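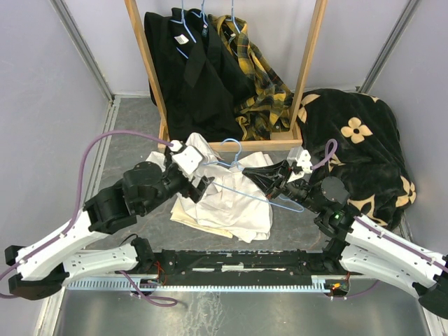 Two robot arms work over a white garment and a light blue hanger, with a clothes rack behind them.

Laundry robots get closer to the closet, slowly

10 Feb 2025

Putting a shirt on a hanger takes most people a few seconds. For a pair of robot arms being tested by Cuvenau, a small automation company, the same job takes 455 seconds on a good run, and many runs are not good.

The company released results this week from its hanging trials, which began in June. The work is part of a project called Histard that looks at which laundry chores a machine could take over in homes and in the back rooms of clothing stores. Washing and drying have been done by machine for decades. Hanging, folding and sorting are still done by hand almost everywhere.

In the latest set of trials, the arms completed 17 hangings without help from a person. Cuvenau counts a hanging as complete when both shoulders are on the hanger and the hanger is on the rack. A shirt that slides off afterward is counted as a failure, and so is one that goes up inside out.

Archie MacRitchie, who runs the trials, said the rack itself is a small part of the problem. Once a shirt is on the hanger, lifting it to the rail goes well most of the time. The trouble starts earlier, when the shirt is lying in a heap and the system has to find the collar.

"A box has the same shape every time you pick it up," MacRitchie said. "You pick up a shirt, put it down again, and you have a new shape to deal with. The arm has to work out where the neck is before it does anything useful."
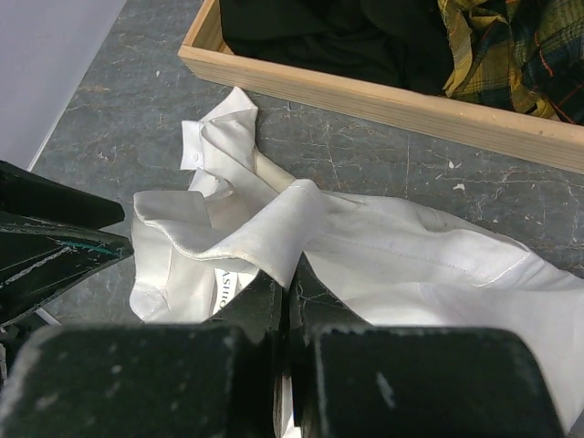 Gripper fingers pinch a fold of a crumpled white dress shirt. The collar is at the upper center.

Dress shirts have been harder for the system than T-shirts, according to the company. The collar is stiff and the body is not, so a pull that straightens one can twist the other. Buttons add to the work, and Histard does not attempt them yet. Shirts are hung open.

Dark clothes are a separate problem. Folds in black fabric are difficult for the cameras to pick out, and MacRitchie said the team has had to change its lighting more than once. Plaid has been easier, as the lines give the software something to follow.

Clothing stores may be the first to see any benefit. Tindier, a chain of secondhand shops, has agreed to try the system in 2 of its stockrooms, where staff hang donated clothes before they are priced. A manager at the chain said speed was less of a concern there than at the front of the store, and that the machine could be left running after closing.

Rudd, a commercial laundry that looked at an earlier version, decided against a trial. The company said its workers hang shirts far faster than the arms do and that it would look again when the times come down.

Cuvenau has not set a price or a date for a home version. MacRitchie said the next step is to cut the time per shirt and to begin work on pants, which the system has not yet tried.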